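Is the tasting menu at Vlachopoulos worth it if one of us doesn't eat seafood?

Posted by Ulises Echeverri
My sister is in town in June and I really want to take her to the regional Greek dinners at Vlachopoulos. I've heard so many good things! The catch is that she doesn't eat fish or shellfish, and the menu I saw was the island one, 12 courses with octopus all over it. Do they swap dishes, or would we be better off ordering from the regular card? Budget is fine up to 157 for the two of us before wine.

Mylene Fajardo
Go, go, go! I went for the mountain menu with a friend who skips seafood too, and she ate better than I did. They change the region every few weeks, so call and ask which one is on when your sister visits. If it's the north you hardly need any swaps: leek pie, slow lamb with quince, a bean stew I still think about, and a sour little trahana soup that tasted like nothing I'd had before. For the island menu they do swap, but tell them when you book — the kitchen starts some of those dishes the day before.

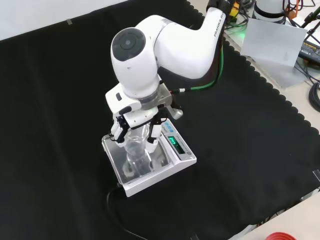
Ask for the early seating if you can get it. The chef comes out and talks about where each dish is from (the story about the two villages and their rival cheese pies is great), and by the late one she's usually too busy. And save room for the walnut cake! It comes with a spoonful of thick yogurt and they'll bring more if you ask nicely.

Skunano
Went once, liked the bread. Portions are small. They took a deposit of 50 when I booked, so check that. Parking is bad on weekends, use the lot behind the pharmacy.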